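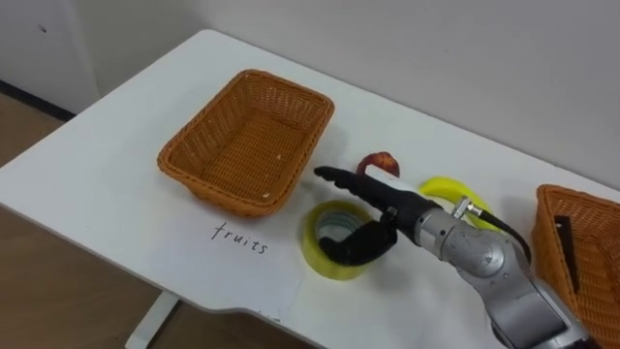

The sorting table, with the fruits basket at left.

The Clidia project has completed its first set of remote demonstrations. In each one, an operator guides the arm and hand through a sorting task while the movements are recorded for training. Fruit goes in the basket marked for it.

Wanting Yuan served as lead operator and recorded 191 demonstrations. New operators are asked to complete 20 practice runs before their work is counted.

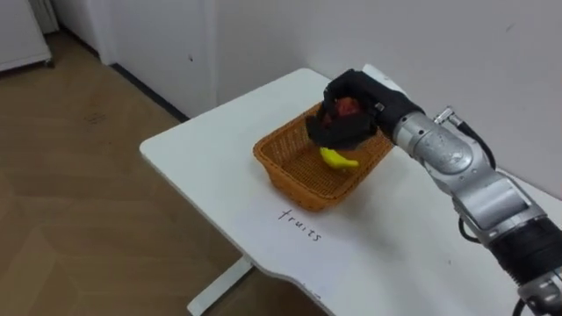
Release remains the most difficult step to teach. Operators are instructed to lower the hand into the basket before opening the fingers, and to pause briefly before withdrawing. Recordings with a hurried release are set aside; 39 have been removed to date.

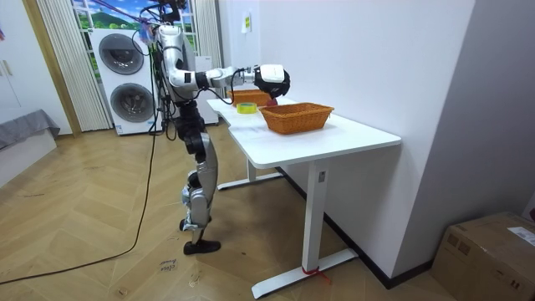 The target is 400 accepted demonstrations by October. Written guidance for operators will be revised before the next set begins.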